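Chapter 7
Washing Up by Hand: What the Scrubbing Does and Doesn't Do
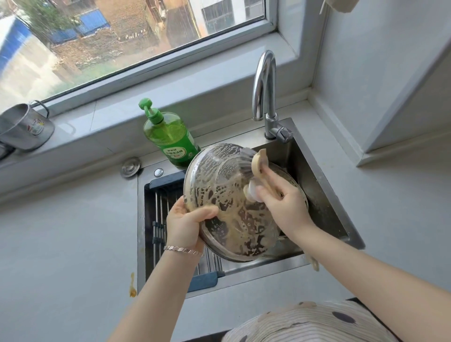
Allham, June 15, 2026

Most people learn to wash dishes by standing next to someone who was never taught either. The result is a set of kitchen rules that get passed along with great confidence and very little checking. Use the hottest water you can bear. More suds means more cleaning. Never put soap on this, always soak that. Some of these rules hold up. Several don't, and a few were probably written by whoever was selling the soap.

In this chapter we look at one small job, the cleaning of metal cookware at a sink, and ask what each part of it contributes. A stainless-steel pot lid is a good place to start. It looks like the easiest item in the pile, a plain round piece of metal that hardly touches the food. Then you turn it over. Anything that simmers sends steam and fine drops of fat up to the underside, where they collect, run toward the rim and dry. If the lid goes back on the pot for the next meal with only a rinse, that thin film gets cooked a second time, and a third.

Look at the color of the suds on the lid in the opening photo. Brownish-yellow foam in patches, with dark streaks of bare metal between them, is a long way from the white froth on a soap label. Students tend to read brown foam as proof that the cleaning is going well. It may be. But foam color is poor evidence. A brush can lift soil from one area and spread it over the next, and the foam will look the same either way. The only fair test is to rinse the piece, dry it and tilt it under a light. We will ask you to do this more often than you would like.

Chapter 6 introduced the four things that do the work in any washing job: water, soap, rubbing and time. Kitchen advice tends to pick a favorite. The soaking people believe in time. The people who buy the big bottle believe in soap. We have no favorite, and we suggest you put off choosing one until you have done the exercises.

Rubbing deserves a closer look, though, because it gets the least respect. A dish brush with a shaped wooden handle lets you push harder than a folded cloth does, and it keeps your fingers off the metal. It also has limits. Bristles ride over the place where a curved rim meets the flat part of a lid, and that is where old grease likes to sit. Holding the lid upright by its lower edge helps you see what you're doing and lets the dirty water run down. It also means that one hand is busy holding and only one is scrubbing. Whether that beats laying the lid flat in the sink is a question we have heard argued at length by people who had tried just one of the two.

The claims made for tools need the same treatment. The Pfister brush test, which older editions of this book quoted without comment, reported that a stiff brush removed dried starch in 50 strokes where a soft one needed 200. Those numbers have been copied into a good many household guides. We went back to the write-up and found that the 2 brushes were used on different pans, by different people, with different soap. The stiff brush may well be better. The test doesn't show it. (Our readers in Atden wrote to us about this before we noticed it ourselves, and the table has been removed.)

We are just as doubtful about Clisex, the powder that keeps turning up in student reports as a cure for brown stains on steel. Reports of this kind nearly always leave out the same thing - how long the person rubbed. Ten minutes of hard rubbing with plain soap will improve most lids. If you want to know what a powder adds, you need a second lid and the same ten minutes without it.

Before you go on to Section 7.1, find a metal lid at home that you consider clean. Dry it fully, hold it near a window and look along the inside of the rim. Write down what you find, including nothing, if you find nothing. Bring your notes to the first class in September. Worksheet 3368 has space for them, and for a guess at which part of your usual routine you could drop without making any difference.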